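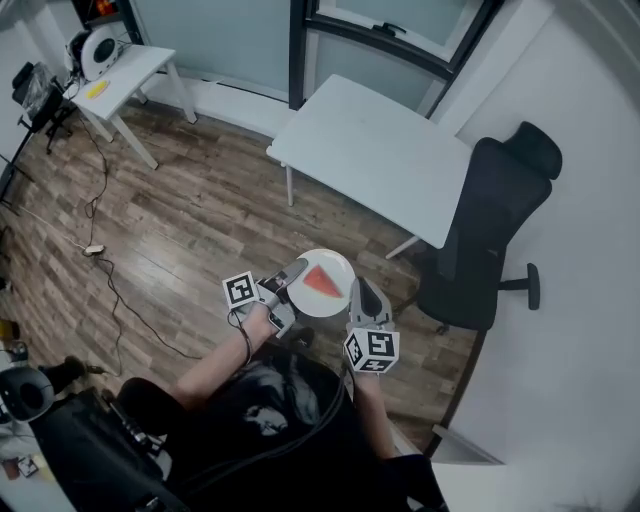
3. What we learned at the Novodeo open day

We had planned the open day as outreach and nothing more. I mention this because the rest of the section treats it as data, and a reader should know that none of it was set up as a controlled study. Novodeo opens its building to the public every spring, and this year, on 18th April, our group was given a room on the ground floor and told to show people how we teach robots to handle things in a kitchen. We said yes before we had any idea what we would show.

What we ended up with was very simple. A visitor picks up a pair of hand-held grippers, sits down, and moves things onto and off a plate. The grippers carry printed marker cubes, so we get the pose of each hand while the visitor works (Section 2 covers the tracking, and I won't repeat it). A camera at head height gives us the view shown in Figure 3.

Figure 3. Two-handed work with a round white plate, seen from head height. The left gripper holds the edge of the plate. The marker cubes are mounted on the grippers.

3.1 Why the plate

We went back and forth on the task for weeks. In December we were still sure it would be folding napkins, and we had a whole Josano script written for it — Josano being our name for the task scheduler. Napkins were awful. People who had never held a gripper could not tell whether they had hold of one layer or two, and they got quiet and embarrassed, which is the last thing you want at an open day. A plate is kinder. It's either in the jaws or it isn't, and you can feel the difference right away.

The plate also asks for two hands doing different jobs, and that was the part I cared about. One hand steadies, the other does the fiddly bit. Our older Greco recordings were nearly all one-handed, and the policy trained on them had a habit of shoving the plate across the surface while it went after the food. I really wanted to see whether ordinary people would brace the plate without being told to.

3.2 How the visits went

We gave almost no instructions. "Put this on the plate, then take it off again" was the whole speech. My co-author thought this was lazy and wanted a printed sheet, so for the last hour we tried her sheet, and people read it politely and then did what everybody else had done.

Most adults started out stiff, elbows tucked in, squeezing much too hard. Kids were the opposite! They went at it with their whole arm and got good at it fast, although a fair number of those recordings are useless to us because the cubes kept turning away from the camera. If we did it again I'd put the markers somewhere a fast wrist can't hide them.

The bracing did show up. Visitors would try one-handed first, chase the food toward the rim, laugh, and then bring the other gripper over to hold the edge. Quite a few then kept it there for the rest of their turn, even at moments when it wasn't needed. We had never seen this in lab recordings, where the operators know the task and let go as soon as they can. I'm still not sure if it's a beginner's habit or just a comfortable way to sit.

3.3 What we kept

After the doors closed we had 4,000 short segments. We dropped 1,000 of them for lost tracking and another 600 where two visitors had overlapped and we couldn't tell whose turn was whose. The rest went into the Skitora set under its own tag, so anyone who doesn't trust open-day data (fair enough) can leave it out.

Labeling took longer than I'd like to admit. The trouble was deciding when a brace begins. Does it start when the jaws close on the rim, or when the hand stops moving? We picked the jaws, mostly for the practical reason that the gripper opening is logged and stillness has to be guessed from the poses. Section 4 compares policies trained with and without the tagged segments, using the same jaw rule throughout.

Correspondence: Skitora dataset desk, Novodeo | © The authors | Back to top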